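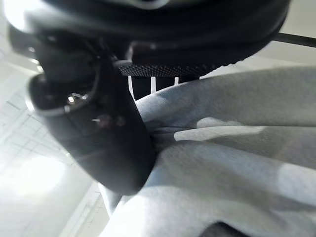

Fig. 1. Gripper finger with metallic rim, close view.

Film Distribution and Exhibition
Unit 3: Preview screenings, opening weekends and the booking cycle
Notes prepared by Tzu-hsuan Tse, revised June

Read these notes together with the Gradville case sheet. Terms marked with an asterisk are in the glossary at the back of the course pack.

3.1 Types of preview

A preview is any showing of a finished or nearly finished film before its first day of paid general release. The word covers several different events, and trade papers tend to mix them up.

Test screening. The cut isn't locked. The audience is recruited to match a target group and fills in response cards. Results go to the producer and the editor, and the distributor may or may not see them.

Trade screening. The cut is locked or close to it. The audience is made up of exhibitors and bookers*. The purpose is to settle the number of screens and the terms.

Press screening. Held for reviewers, usually under an embargo*. The date of the embargo is a release decision in its own right. A late embargo is often read as a lack of confidence, although it can also follow from a late print delivery.

Paid preview. Open to the public at normal prices, one or more days ahead of release. Receipts are commonly added to the opening weekend figure. Check for this before comparing two films.

Private screening. Arranged by the producer or director for cast, financiers and friends. It has no formal standing, but reports of it reach the press quickly and are often quoted as if they were trade opinion.

3.2 Reading early reports

Reports from private screenings have little predictive value. The people in the room have a stake in the film, and those who disliked it seldom say so to a journalist. Trade screenings are a better guide, as bookers have to act on their opinion. Even then, a booker's interest is in the first two weeks. A film can be booked wide on the strength of its star and drop quickly after that.

3.3 Worked case: Idstead

Idstead was a mid-budget family drama released by Cellov. The distributor held one trade screening and no paid previews. It opened on 272 screens. Admissions per screen over the first weekend averaged 41, and the second weekend held steady on the same screen count. Cellov then widened the release to 1,012 screens for the third weekend.

Two points should be noted. First, the screen average fell after the expansion, as it nearly always does, and the fall alone says nothing about word of mouth. Second, the added screens were mostly in small towns with fewer showings per day. The correct unit for comparison is therefore admissions per showing – not per screen.

Kwok-wai Ko's paper in the course pack compares this pattern with that of Man, a star-led action film which opened on 3,169 screens and lost over half of its audience in the second weekend. Ko argues that the two films reached similar totals by opposite routes. His totals leave out television and music rights, so they can't be used to compare profit.

3.4 Terms between distributor and exhibitor

The split of box office receipts is usually set on a sliding scale. The distributor's share is highest in week one and falls in steps. A wide opening favors the distributor under this type of contract. A long run favors the theater, which also keeps all income from food and drink.

Minimum guarantee: the exhibitor or a regional buyer pays a fixed sum in advance. The risk moves to the buyer.
Commission: the distributor takes a fixed percentage and carries no cost of purchase. The risk stays with the producer.
Advance against receipts: a refundable payment, set off against the producer's share.

3.5 Problems for seminar

Work out the distributor's share for Idstead over four weeks, using the scale on the case sheet. Repeat the calculation with the screen counts for Man. State any assumption you make about ticket price.

Bring one press report based on a private screening, along with the film's first and second weekend figures. Older releases are fine – any country, provided the source for the figures is given.

Reading for Unit 4: Ko, sections 2 and 5; Gradville case sheet, tables only.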